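Helska Introduces the Trekanent Carry Line for Commuters

Helska announced on Tuesday that its Trekanent line of laptop bags and totes will reach stores in March.

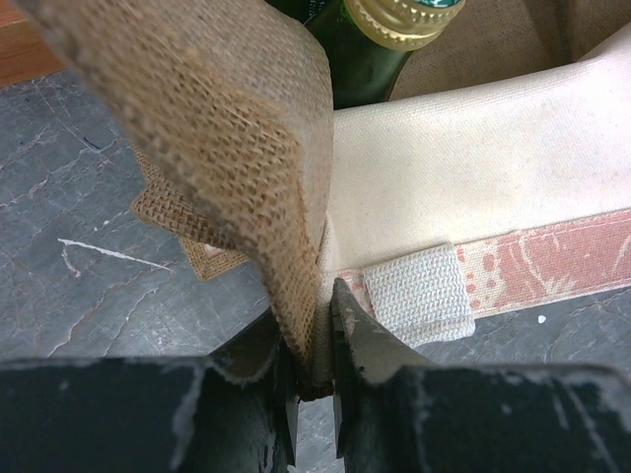 The line has five models, each with a padded sleeve and a zippered front pocket. The first run is limited to 900 pieces.

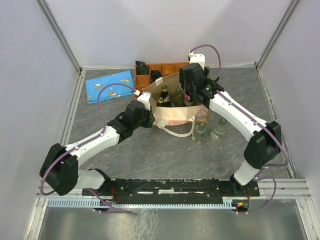
Shoulder straps are sewn at the Sproģis workshop and carry a two-year warranty. Customers who prefer an open top may choose a tote in the same beige as the bag shown here.
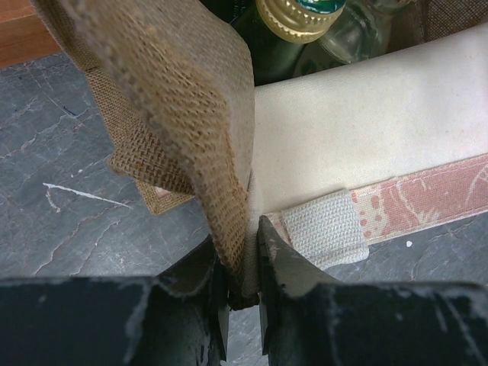
Press Bulletin No. 5

"Our customers asked for a lighter bag," said Nanna Bech, Director of Product at Helska.

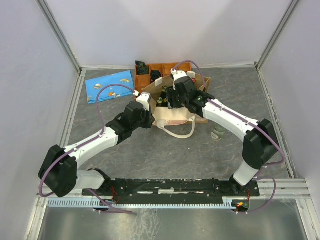
Retail partner Rirnel will accept advance orders from 9 a.m. on the opening day. Trade inquiries should be directed to Rekha Naidu, Helska Press Office.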